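Home Opinion Munville Work Money Letters Archive

Search the site Go

The Robot Needs a Wipe

60 shares 21 comments

I have spent most of the past year looking after a delivery robot called Bunting, and in that time I have been asked by strangers whether I am worried it will take my job. My job is Bunting. I carry a spray bottle for it. If it takes over that part too I will shake whatever it has for a hand.

Bunting takes mail and small parcels between the office buildings at Kodthorpe, on the edge of Munville. It was made by a company called Pekia and sold to the site with a brochure that used the word "effortless" on the front and again on the back, in case you came at it from that end. It's a box on wheels, knee high to a tall person, and it gets from building to building by comparing what it sees now with a map of what it saw before. I made the map. I want to talk about the map, and then I want to complain about money.

Making the map goes like this. You put the robot in teach mode, take the handheld control, and drive it along every path you will ever want it to use, at a slow walk, in both directions. Both directions matter. A machine that has only ever gone north does not recognize anything on the way back south, any more than I can find my car from the wrong end of a parking garage. You drive close to the curbs and you drive down the middle. You turn it in place at the corners. You do this when there's hardly anyone around, so that the map doesn't end up with a man eating a sandwich as a permanent landmark.

I was given 6 hours for this. The installer, a cheerful person with a flight to catch, told me that was generous. I was still at it the following week.

Kodthorpe is a hard place to map, and people don't believe me when I say so, as it looks like the easiest place in the world. There's so much room! Executives stand at the window and see a wide flat area and a small robot and can't imagine what the difficulty might be. The difficulty is the wide flat area. A robot in a hallway always has a wall to hold on to. Put it out on open paving and most of what it can see is far away, and much of the rest is sky, which has the bad habit of being different every time.

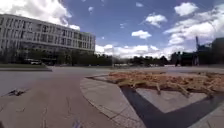 So you learn to go looking for things that stay put. Corners of buildings are good. Curbs are very good. Trees are fine for half the year and then drop everything and turn into different trees. Parked cars are poison. On my first pass I taught Bunting that a parked car was part of the landscape, and when the car went home at the end of the day the robot slowed down at the same spot, every trip, and considered its position. I could see it on my screen, a little confidence bar sinking like a soufflé. It took me a morning to work out what it was missing, and another to drive the stretch again without it.

Then there are the keep-out zones. These you draw by hand on the map, with a mouse, and they are where you confess in polygons everything you are afraid of. Steps get one. Roads get one, with a gap at the crossing that you measure with your own feet before you trust it. Planters get one if they have low rims, and a bigger one if anything in them tends to stick out over the edge, for the machine is capable of stopping dead for a piece of straw. I drew my planter zones tight the first time to save a few seconds on the route. Bunting stopped for straw. I drew them again with more room, and it went past the straw and stopped for a twig.

The twig can be adjusted for. There is a setting for how big a thing has to be before the robot cares about it, and it is the only setting on the whole machine that has ever kept me up at night. Turn it one way and you have a robot that waits politely for leaves. Turn it the other and you have one that thinks of a dropped keychain, or a small dog lying down, as a texture. I keep it on the leaf side. The mail gets there late and the dogs are fine. I've been asked in meetings to "revisit" this number, and I have revisited it several times, the way you visit a grave.

After the map comes the looking after, and this is where the brochure goes quiet. Every morning before the first run I do the lenses with a microfiber cloth and a cleaner that isn't the one under the sink. Then the wheels: I tip the thing on its side on an old yoga mat and pull out hair, thread, and those plastic tags from clothing that I had never noticed in the world before I had an axle to pull them off of. I check the bump strip by kicking it, gently, in several places. I check the emergency stop by pressing it, and I write down that I pressed it. I look at the battery contacts on the dock and, if they're dull, I give them a rub with a pencil eraser. Once a month I torque the wheel nuts. Once a month I also rerun the camera calibration, holding up a checkerboard in front of the robot and tilting it this way and that for several minutes while people with lanyards walk by.

None of this is hard. It takes 60 minutes on a good day, and the schedule I was handed allows for none of them, a figure I like for its simplicity.

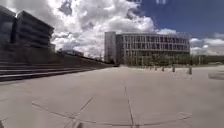
My supervisor, Marjorie Pearce, is a fair woman who came up through facilities and has unclogged things in her time. She asked me to write down what would happen if we skipped the morning hour. I didn't have to guess. In January I was out with the flu, and Bunting ran without me. For a couple of days it was perfect, and I'm told there were remarks. Then the lenses got a film on them from the road salt, and the robot began to drift a little wide on the long open stretch, where it had least to go on. It put a wheel against a bollard. It backed up, as it was designed to, and put the wheel against the bollard again. The log shows it doing this 60 times before the battery had the decency to give out. A courier from another company carried it indoors.

The bollard was on the map. I'd like that noted. I had driven past it from both sides, and drawn a circle around it in keep-out red. The robot knew exactly where the bollard was. What it had lost track of was itself, and a clean cloth would have prevented it.

Pekia's answer, when I sent in the log, was that a software update would help. I'm sure it will. The last one moved the settings menu and reset my leaf number to the factory value, so I now check that every morning as well, and I keep it written on a piece of masking tape inside the parcel hatch where no update can get at it.

Now for the money. Kodthorpe bought a robot the way people buy a treadmill. There was a budget for the object. There was a budget for the announcement, with cookies. There wasn't a line anywhere for the person who keeps it running, so the work was folded into the job of somebody already on the payroll, under the heading "other duties," along with the fire extinguisher tags and the fridge. I happen to enjoy it. I'd pull thread off an axle before I'd do the fridge, any day. But the savings figure that went up on the slide was worked out by taking the cost of a person pushing a mail cart and subtracting it, all of it, as if the cart had been replaced by weather.

I don't think the robot was a bad purchase. The mail cart was miserable in the rain, and the man who pushed it has a better job now in the loading bay and waves at Bunting when it goes by, with what I choose to read as affection. I think it was a purchase made by people who pictured the robot and stopped there. If your place is thinking of getting one, put the hour in the budget before you sign. Give the hour to somebody with a name. Let them do the mapping themselves, on foot, and let them take as long as it takes, and when they ask for the good microfiber cloths don't send them a bag of old T-shirts. Ask the vendor to show you the morning checks with a real machine on a real floor, and see who in their party has brought a cloth.

And when the planting gets changed, or a bench gets moved, or somebody decides the paving would look nicer with a kiosk on it, tell that person first. I found out about our last round of landscaping from the robot.

21 comments Share Save Print

Previous Next More in Opinion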